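Small rules we keep when we record with hand grippers

May 31, 2018

I work since last year with a small group at Brititz, where we collect demonstrations of housework for robots. Many people write about the models. I want to write about the rules, which are less exciting but save us much time.

The first rule came from my colleague Bouchra Saber: check the marker cubes before every session. The black squares must be clean and the cube must not turn on its mount. We once lost 50 recordings to a loose cube.

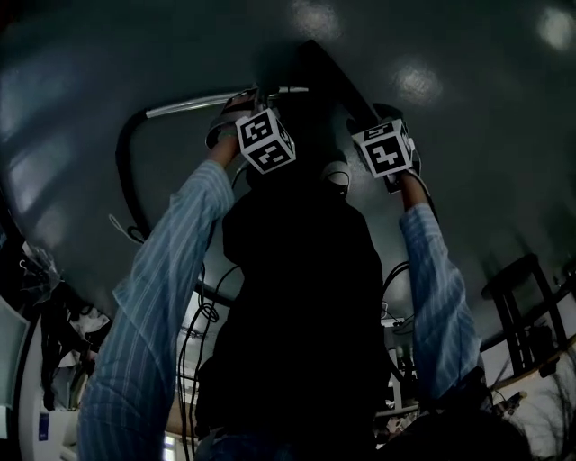 Filed under: Good practice

With a black garment held up between two grippers, I ask people to keep both cubes clear of the cloth. Cables need their own rule, and ours says that no loop may hang where an elbow can catch it.

We stop after up to 943 recordings and review them before we continue. Next time I will write how we name the files.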